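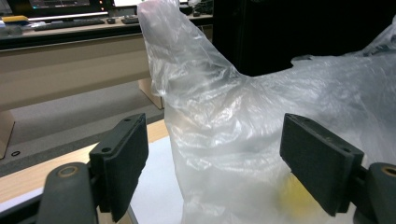
What does the Trilham planner do?
The planner turns a task request into a series of gripper poses and checks each one against the current depth map. It runs on the workstation and sends new targets to the controller every 20 milliseconds.

Home | Software | Documentation | FAQ | Contact

Filed under: Perception and Planning

Which version should new sites install?
New sites should install the release dated January 21, 2025. The December release remains available to sites that still use the older log format.

How does the software handle thin or see-through plastic?
Depth readings on film are often incomplete. The perception module marks these areas as uncertain, and the planner lowers the closing speed there. Operators may change the limit in the Stestow settings panel.

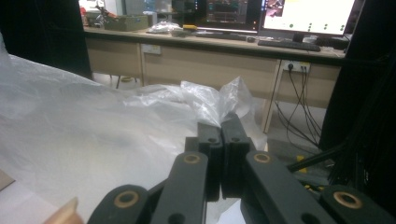 Gripper beside a crumpled sheet of translucent film.

How many recordings are needed to tune the grasp model?
The standard set contains 235 recordings. A site working with a single material may begin with 15 and add more after the first review.

Can logs be replayed without hardware?
Yes. Open the file in Tarawneh and select Replay. Planner decisions are shown on the same timeline as the sensor data.

Related items
Installing the Cundgate Controller
Reading Planner Error Codes
Tarawneh Log Format, Old and New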